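Kurenano Kids – Gadgets Explained
Home | Animals | Space | Gadgets | Ask Us | For Grown-ups
Search Kurenano Kids Go
Last updated September 8, 2026

Meet Koro, the robot you can rent to tidy up

Some people get a dog. Some people get a goldfish. And some people ring up a company called Erent and hire Koro, a robot with two arms, two hands and no opinion at all about whose turn it is.

Koro is for offices, clinics and spare rooms where small things pile up. You can't buy one. You hire it for a few days, a bit like hiring a jumping castle, only it's quieter and you are allowed to keep your shoes on.

First, it has a look

Before Koro picks up anything, it needs to know what is in the room. A camera on its head takes pictures, and a computer program called Hajji tries to work out what everything is. Is that flat white thing a desk or a wall? Is that small thing on top of it part of the desk, or something a person left behind?

You do this too. You're just so quick at it that you don't notice. Hajji has been shown thousands of pictures of furniture and it still has to think.

One little white container with a red top, one face mask still sealed in its wrapper, and a door with the keys hanging in the lock. A grown-up would say "keys!" straight away. Hajji has to be taught that keys in a door should be left alone. 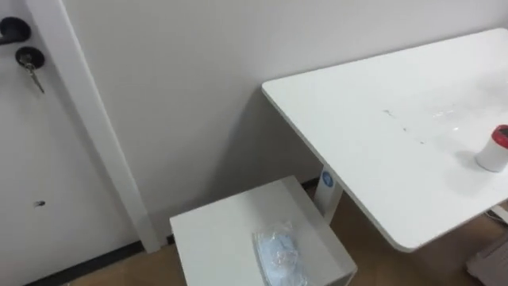
Next, the hands get to work

Koro's hands are black and made for gripping. You might think the strong part is the clever part. Svenja Fuchs, who teaches people how to use Koro, says it's the other way round. Anybody can squeeze. The hard bit is knowing when to stop.

Plastic bags and packets are the worst. They're shiny, they crinkle, and they change shape when you touch them. A wooden block stays the same shape all day, which is very polite of it. A packet does whatever it likes.

Look for the hand held open near the packet with yellow and green printing. The fingers are together, the thumb sticks out to the side, and there's a tiny green light glowing on the palm. Down in the round white bucket is a crumpled clear bag. The tip of the other hand is only just poking in beside it.
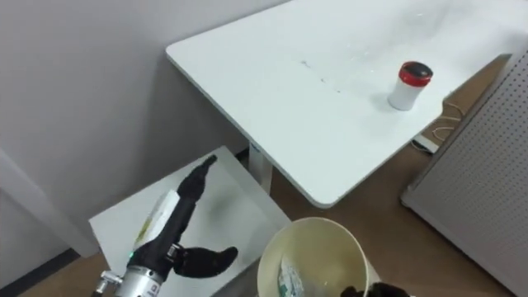

Is it any good?

We asked Pushpa Kandpal, who hired Koro for her office in March. She gave it 112 small jobs and it finished 81 of them without help. For the rest, somebody had to step in, usually to rescue a packet.

She also says it is slow. One job took about 4 minutes, and her son, who is seven, did the same one while eating a sandwich. On the other hand, Koro didn't ask for pocket money.

What it costs

Hiring Koro costs $177 a day, and a grown-up has to sign for it. That's a lot of pocket money. The price includes a trainer for the first morning and a big red stop button, which you may press if you're worried and may not press to see what happens.

Try it yourself

Put on a pair of thick winter gloves. Close one eye. Now pick up an empty chip packet from a low stool and drop it in a bucket, using only one hand. Ask a friend to time you, and if you miss, start again from the stool.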